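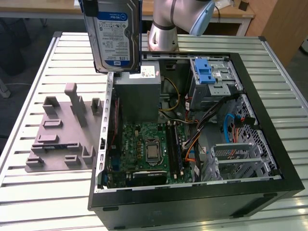 *The drive station at Curnar: a WD Blue 1.0TB in the gripper, over an open tower.*

# Working alongside the arm: your questions

I look after the strip-down side of the Curnar workshop, and since Lecomte brought the first arm in I've been asked the same dozen questions in the kitchen, in the car park and once through a toilet door. So I've written the answers down. They're my answers, from the bench, and if the office tells you something different then ask us both and we'll sort it out between us.

## Is it going to take my job?

I asked this too, on day one, before I'd even taken my coat off! Everyone who was on the drives bench in August is still employed here, and it was agreed in writing before the arm was switched on that it would stay that way for the length of the trial. What happens after the trial I can't promise. What I can say is that the job has changed. I used to spend a whole shift with my hands inside towers. Now I do the sorting, the awkward machines and the data paperwork, and I step in at the arm when it wants me.

## What does it do, exactly?

Hard drives, in and out of desktop towers. That's the lot for now. The towers that come through us are mostly office machines, we get them on their side with the panel off, and the arm handles the drive. Osia (that's the software, the name on the screen when it sulks) decides where the gripper goes. Laptops, all-in-ones and anything with a bent case still come to a person.

## How many machines go through now?

In the last full month before the arm we did 384 towers on that bench. Last month it was 592. Before anyone gets excited, we also had a second delivery slot from Moltard, so there were simply more towers in the building. I don't know how much of the difference is the arm and I'd be wary of anyone who says they do.

## Why is it so slow with the cables?

Cables are horrible, that's why. A drive is a nice solid block and it's always the same shape, but no two people tuck a power lead away the same way. I can push a bundle aside with my little finger without thinking about it, and the arm has to be much more careful. If you're prepping a tower, have a look at what's lying across the drive bay and move it clear. It makes a huge difference, and it saves you being called over five minutes later.
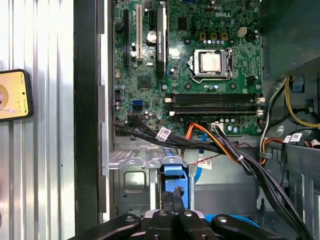
**Do I need to know anything about programming to work on this bench?**

None at all. The training is a morning with me and an afternoon on your own with me hovering, and it's all about prepping cases, reading the status screen and knowing when to stop the arm. If you'd like to learn the Osia side as well, there's a separate course and you get paid hours for it.

## Can I stop it if I don't like what it's doing?

Please do! Press the stop and then come and find me. You won't be asked to justify it and it doesn't go on your record. I've stopped it plenty of times myself, twice because I'd misread what it was up to, and all that happened was we lost a bit of time. Don't reach in while it's moving, though, even if you're sure you know where it's going next.

## Does it count my work too?

It logs its own moves and the times it asked for help. It doesn't log who came to help, and we fought for that one. Your name goes on the data sheet for each batch, same as it always did on paper.

## Is the work more boring now?

Bits of it, yes. Waiting is boring. Some of us found the first couple of weeks really hard going, standing near a machine when you could do the job quicker yourself, and I was one of the loudest moaners. We now swap round every 50 towers, which was suggested on the late shift, and it's helped me a lot. My wrists are also much better, for what that's worth. 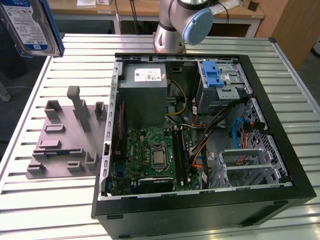 One of the late shift read a draft of this page and told me I'd made it sound too cosy. The swapping round is fine, they said, but the quiet is what gets to them: there used to be four people round that bench talking rubbish all evening and now there are two, and the other two are across the yard on laptops. They wanted that put in, so it's in.

I think that's fair, and I haven't got a fix for it. We've moved the tea break so both ends of the shift take it together, at 7.30pm, and I've asked for the laptop bench to come back over to our side when there's room.

## Will we get more arms?

Lecomte has talked about a second one for memory modules. There's no date and there's been no order. If it comes, you'll hear it at a shift meeting before anything is bolted to a table.

## Who do I ask if my question isn't here?

Me first, or put a note in the box by the lockers (unsigned is fine). I add new ones to this page when I get a quiet half hour.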